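Giving up the second car

December 16, 2024

We sold the second car in February, so I have had most of a year to find out what it's like to be a household with one. A few people at work have asked me how it is going and I keep giving short answers. This is the longer one.

The car was a hatchback with a bad clutch. The shop on Ramalho Street wanted more to fix it than I wanted to spend, and we were already paying insurance and registration on something that sat in the driveway four days out of five. My wife drives to her job because there is no other way to get there. Mine is 5 miles away and the bus stops two blocks from our house. So it was my car that went.

Nikola Angelovski bought it. He lives behind us and had been looking for something to teach his daughter to drive in. He knew about the clutch and did it himself over a long weekend. I still see the car most mornings, which was strange at first.

The bus takes 40 minutes if I catch the 7:10 and longer if I don't. Driving took 15. I was worried about that difference and for the first month I resented it. Then I started bringing a book and stopped checking the time. I have read more this year than in the last several put together, mostly library mysteries, plus one very long history of canals that I did not finish. 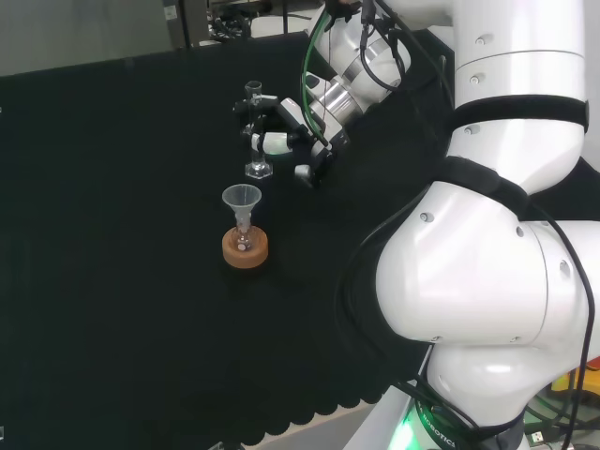 The hard part has been groceries. I used to stop at the store on my way home two or three times a week without thinking about it. Now we do one big trip on the weekend and I have had to learn to write a list. The first few lists were bad. We ran out of milk and coffee and had four jars of mustard. It got better once I taped a sheet of paper inside the pantry door and we both started writing on it when something ran low.

Doctor and dentist appointments are also a nuisance. The dentist is across town and the bus there needs a transfer at Tukik Plaza, where the second bus leaves two minutes before the first one gets in. I wrote to the transit office about it and got a polite reply. The schedule hasn't changed. I take a cab for the dentist now.

As for money, I added it up last week. With the insurance, gas, parking and registration gone, and the bus pass and the cabs taken out, we are ahead by almost $57 a week. I had expected more. It went toward the water heater, which quit in the fall.

We argued about the car twice, both times over who needed it on a Saturday morning. Now there is a calendar on the fridge and whoever writes on it first gets the car.

The bus pass is up for renewal next month and I plan to buy the annual one this time. I also need better boots, as the corner where I wait doesn't get shoveled until noon.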